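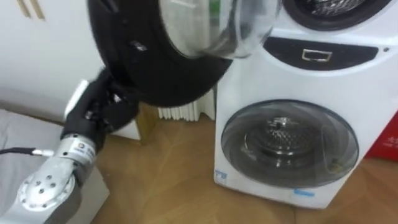

By the Cladulier test desk | Last updated 4 August 2026

About Cladulier

Cladulier is an independent test shop for robot end effectors. We compare grippers, multi-finger hands, wrist cameras and arm controllers on household and light service tasks, and we report what we measure. We do not build hardware and we do not resell it.

What we test

Most of our work concerns large, awkward parts: lids, trays, drawers, appliance doors. A detached washing-machine door is one of the standard objects in our Tovness set. It has a thick rim, a domed window and a center of mass well away from any convenient grip point. A jointed hand can curl its fingers around the rim. A parallel gripper has to pinch it, and the load on the wrist changes accordingly. Both are scored on the same sheet.

The Tovness set has 15 objects. Each hand or gripper is run on the full set with the same arm, the same controller settings and the same start poses. If a manufacturer's mounting flange does not match ours, we machine an adapter and list its mass and thickness in the report.

How a comparison runs

A standard comparison is 1,000 grasp attempts per end effector. We log finger position, motor current, wrist force and torque, and video from the head camera. Slip is scored from the video by two reviewers working separately. Where they disagree, the attempt is marked unresolved and kept in the totals.

Cameras are tested under the same lighting plan, with attention to clear and reflective surfaces. Tinted glass and perforated steel drums are included for depth error. Controllers are tested for latency, recovery after a stop, and behavior when a cable is pulled at the wrist.

Each report covers three repeat sessions, with the hand removed and remounted between them. Remounting error is given on its own line.

Where we work

The main lab is in Pondivstead. It has one bench room and one furnished room with wood flooring, full-size appliances and soft furniture. The Lâm annex handles endurance cycling and teardown.

Reports and data

The archive holds 2,395 logged sessions. Summary tables are free to read. Raw logs are available under license to labs and manufacturers. Manufacturers may submit a written response, which is printed unedited after the results.

Hardware submissions for the next round close in May. Send the mounting drawing, supply voltage and communication protocol with the request. Units are returned after teardown unless other terms are agreed in writing.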